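Stidimen: frequently asked questions

What is Stidimen?
Stidimen is a method for teaching a robot arm to pick things up and put them down using simulated practice only. The arm learns from demonstrations recorded in a simulator and is then tested there on room layouts it has not met before.

How many demonstrations does it need?
Our main results use 500 demonstrations per task. We also report a version trained on 100. It does worse on soft or uneven surfaces but holds up well on tables and shelves.

How does it differ from Endesier?
Endesier plans a whole movement and then carries it out. Stidimen plans a short stretch, looks again and replans — this makes it slower per pick, but it copes better when an object rolls.

Which tasks are in the Boncombe set?
There are 110 layouts across 4 room types: kitchen, office, workshop and bedroom. Each layout has its own furniture, lighting and mix of objects. The bedroom ones were added in October, after users asked for something other than flat tabletops.

Why do the bedroom layouts score lower?
Objects on a bed often lie on their side or at a tilt, and patterned covers make their edges harder to find. Most failed attempts are grasps that close a little too high.

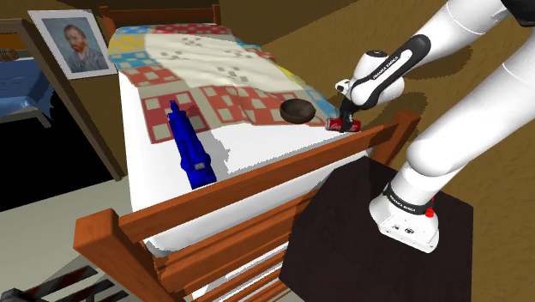
A bedroom layout in simulation, with the gripper over a red soda can lying on its side on the bed.

Has it been run on a real arm?
Not yet. All the figures we report come from simulation, and we make no claim about real rooms.

Can I use my own objects?
Yes. Put the mesh files in the objects folder and give each one a mass and a friction value. Very thin items, such as cards, are not supported.

How do I compare against the Spahić baseline?
Use the settings file supplied with the code and leave the random seeds as they are. Please say which release you used when you report results.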